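Plultora Kitchen Table > Fruit & Vegetables > Keeping and storing

Can I freeze rhubarb without cooking it first?

Posted by fadville_mom, 6 March 2023

Hi everybody! My neighbor is moving at the end of May and has already promised me the whole rhubarb patch, plus whatever stalks are ready when she goes (she's a very generous woman, and the patch is enormous). I'm thrilled, but my family can only eat so much crisp in one week, and my daughter has announced that she only likes it with strawberries, which puts me at the mercy of the strawberries.

My mother always stewed hers with sugar and froze it in old margarine tubs. It was lovely over oatmeal, but I'd like to have pieces I can put in a pie or muffins in the winter. Can I just chop it and freeze it raw? Do I need to blanch it? I tried once, years ago, and ended up with one giant pink brick that I had to go at with a butter knife. 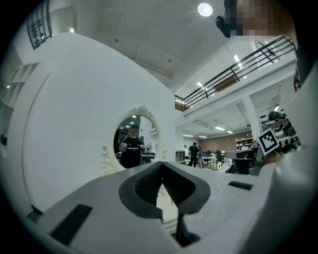 2 min read · 2 replies

Kiyoshi Oshima

Yes, you can, and I do it every spring! Wash the stalks, trim off every bit of leaf (the leaves are poisonous, so into the trash they go), and cut them into pieces the length of your thumbnail. Then dry them well. I roll mine up in a clean dish towel and go have a cup of coffee. I think water left on the pieces is where your brick came from.

Spread them on a cookie sheet in one layer, not touching if you have the patience, and leave them in the freezer overnight. The next day tip them into bags, squeeze the air out and write the date on. After that you can pour out just what you need. I pack 400 grams to a bag because that's what my Sekiguchi pie dish takes with a couple of apples, but a smaller family might want less.

I don't blanch. Some people say it keeps the color better, and they may be right, but mine has always been eaten by the following spring and it was still pretty enough for me. For pie, don't thaw it, just toss it frozen with the sugar and an extra spoonful of cornstarch, and give it more time in the oven. For muffins I chop it smaller while it's still hard. It will go soft once it thaws, so don't plan on anything where you want a nice firm piece.

And do let that patch settle in for a year before you pick from it, hard as that is!

skukima58

just chop it and throw it in a bag. mine sticks a little, I bang it on the counter. never blanched anything in my life. also good with orange peel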